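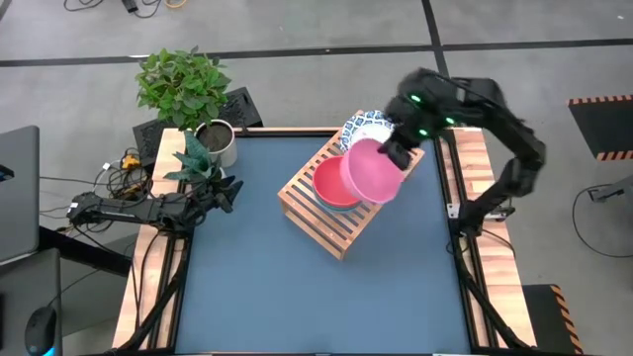 Two-arm demonstration table, right gripper holding a pink bowl

Burkeo Teach Table

The Teach Table is a bench for recording two-arm tasks by remote control. An operator moves a pair of leader handles and the arms on the table follow. Every run is saved with joint positions and video, ready for training. A foot pedal starts and stops each take – no keyboard needed.

Bowls, plates and a small slatted stand make a good first task. Most operators are comfortable after 10 practice takes.

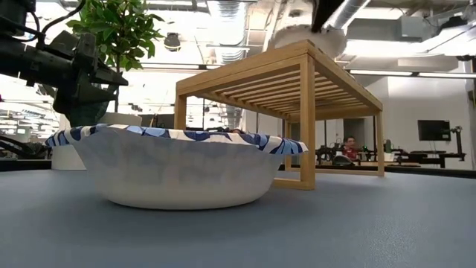 Gripper above the table, with a paper bowl and wooden stand

Joint limits and handle scaling are set per operator and kept in a profile. The controller holds up to 200 takes before they have to be moved to a server.

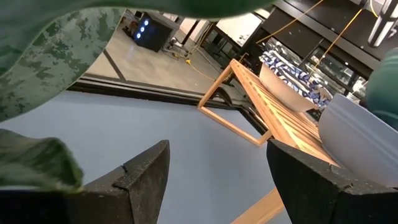

Citlali Cuevas
Applications Engineer, Burkeo

Use the wrist view when you review takes. It gives you both fingers and the rack close up, and a bad approach angle is easy to spot there. Delete poor takes the same day – sorting them later is slow.

Part number: 2475
Lead time: 6 weeks
Setup and operator training quoted separately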